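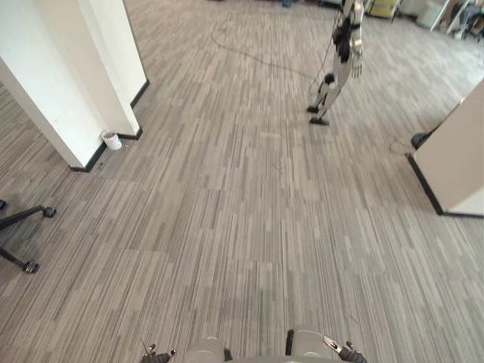

The long carpet at Kondale, seen from the unit doing the walking. The other one is at the far end with its cable out.

I said I wouldn't write about the September stop until I'd read the logs myself, and now I have, twice, and I am less convinced by the official explanation than I was before I started.

The short version, for those who weren't on the thread. Two humanoids were out on the carpet at the same time, one standing at the far end on a tether and one under its own control, told to walk up the open stretch and halt well short of the other. It didn't halt. It kept going at the same steady pace, put its foot on the cable, dragged the cable a little way, and was still trying to take the next step when someone hit the stop. The tethered robot rocked back, caught itself and stayed up. No person was hurt. One connector was bent and one ankle cover cracked, and that was the whole bill.

The write-up that went round calls this a "perception dropout with successful operator intervention". I have problems with both halves of that.

Take the dropout first. To me the word means that something stopped arriving. A camera died, a message got lost, a process fell over. So I went looking for the gap. The head camera recorded 2,218 images on that run and every one of them is there, in order, evenly spaced. The planner picked up 1,723 of them. The rest were thrown away on purpose, by a rule that says if an image is older than 60 milliseconds by the time the planner gets round to it, bin it and wait for the next one.

That rule is ours. We put it in during the spring because old pictures were making the robot dither at corners. It did cure the dithering. It also means that when the computer gets busy, the robot sees less and less and carries on walking at exactly the same speed, because nothing in the walking code knows or cares how long ago it last had a look. In the worst patch before the stop it skipped 51 images in a row. There's a counter for this. It goes up in a log file that, until this month, I don't think had been opened by anyone on our side of the building.

So the pictures turned up on time and we dropped them. If that's a perception dropout then I suffer one every time I leave the post unopened on the mat.

Why was the computer busy? The supplier's view (Nernov wrote the planner, we wrote the bit that feeds it) is that the carpet is to blame. I laughed at this and then felt slightly bad, as there is something in it. It's the streaky sort of office carpet tile, grey with thin lines of paler and darker stuff running lengthways, and to a program that hunts for lines on the floor it must be like reading a page of small print while walking. A thin black cable on top of that is one more line among thousands. The obstacle step takes longer on this floor than on the smooth one at Goltow. I've seen the timings and I accept them.

What I don't accept is that it's an answer. Offices have carpets. The whole pitch for these things is that they walk about in places built for people, and we've been told so on slides for as long as I've been here. If a stripy floor can use up the time needed to notice a robot standing at the other end of the room, then what we have is a machine for smooth floors, and we should say so to the people who are thinking of buying one.

Then there's the cable itself. In the list of things the planner must stay clear of, there is an entry for people, one for furniture, one for walls and pillars, and one for other robots. The other robot is drawn as an upright cylinder with a bit of margin round it. The cable isn't in the list at all. It trails off the body, drops to the floor and wanders across the carpet in a great loose loop, and as far as the software is concerned it doesn't exist. Even with every image used and the computer idling, I see nothing in the code that would have kept a foot off it. The late halt made things worse, but we'd have stood on that cable sooner or later.

I raised this and was told the tether is a temporary arrangement. It has been temporary since before the new lights went in.

Now the second half, the "successful operator intervention". The stop was pressed, yes. From the log, the foot was already down on the cable when it was. The person on the button did nothing wrong at all — they were watching for the halt, gave it a fair moment to happen, then pressed. That's how people work. My quarrel is with counting it as a safety layer that did its job. A layer that comes in after contact is a clean-up. If there'd been somebody crouched by the tethered robot fiddling with a connector, as there very often is, I don't believe that press would have helped them.

And pressing stop on something with two legs isn't the tidy thing it is on a conveyor. Cut the power mid-stride and it falls over. Ours doesn't cut the power, it goes into a sort of braced crouch, and it got there this time from one foot on carpet and one foot on cable. I would like to know how often it would manage that. We haven't tested it. Buthelezi, the outside firm that does our reviews, asked for that test last year and it's still on the list marked "low".

What's been changed so far: the age limit on images has been raised, which I think is a mistake, as it brings the dithering back and hides the count. A strip of bright tape has gone on the tether. There's a new line in the checklist saying to keep the floor clear, which was already in the checklist two lines further up.

What I've asked for is duller. Slow down when the last used image is getting old, and stand still when it's too old. Put the cable in the list, even if it's only a crude wide blob between the robot and the wall. Only one unit walking while anyone is within reach of the other. Show the skipped count on the operator's screen, in big figures. None of that is clever and the first one is maybe an afternoon's work, plus testing.

I've been told the first and last are likely and the rest are "under discussion". The next two-robot run is down for after lunch once the ankle cover arrives. I've asked for the logs from that one as well, skipped images included, and I'll put the number up here whatever it is.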